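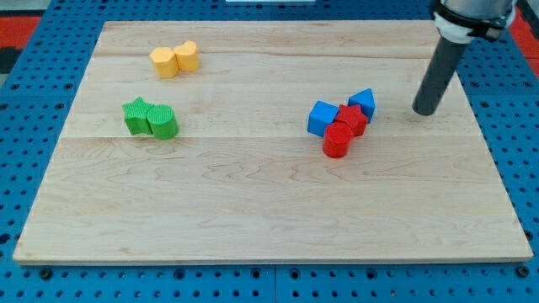
Fig. 1. Board with the eight blocks, pusher tip at right.

Project Report: Sorting by Pushing, and Why Our Arm Kept Stopping
Team Skenard, final version 10/30/24

1. What we were trying to do
Push blocks into color pairs on a flat board with a straight tube on the end of the arm. No gripper, no suction. Control code is ours, we called it Filance. Block positions come from an overhead tracker. Yellow and green pairs were the easy ones all term. Blue and red was where the trouble started, four blocks tight together and the tube has to come in from the side.

2. The fault
First noticed in September. Arm would lower the tube next to a cluster, start the push, then protective stop. Joint torque limit. Sometimes the tube was touching the board when it stopped, sometimes not, which confused us for a long time.
Worst one: run 166. Tube came down too low, caught on a seam between two planks and dragged the whole board sideways before the stop kicked in. Left a scratch. No one was inside the taped line so no injury, but we wrote it up as a safety incident anyway and the lab made us halve the speed until we had an explanation.

3. What we checked
- Torque limits. Raised them a little, fewer stops, harder hits. Put them back same day, bad idea.
- Tracker. Lost the star shapes now and then but the stops didn't line up with that.
- Payload setting. Still set for the old, shorter tube. Fixed it. Helped with the stops in free air, did nothing for the low ones.
- Board height. We had one height value for the entire board. Should of measured it at the start. The corners were not all the same height, and the far side was the high one.

4. Cause
Two faults on top of each other. Wrong payload, so the arm thought it was hitting something when it wasnt. And a single board height, so near the far edge it really was hitting something. Fixing either one alone made the log look only slightly better and we kept throwing out the right answer.

5. Fix and results
Height now touched off at four corners before each session, plane fitted, tube kept clear of that plane. Board clamped. Filance refuses to start if the payload file doesnt match the tool name.
After the fix: 100 pushes, 3 stops, all three from blocks jamming against each other. Board did not move. The full log is 243 runs, counting the bad ones.

6. Not done
Jammed clusters. Right now it just backs off and tries again from the same side, which is dumb. Speed is still at the reduced setting, we never asked to have it put back up. Scratch is still in the board, left of it in the plots you can see the tracker jump a bit, not fixed either.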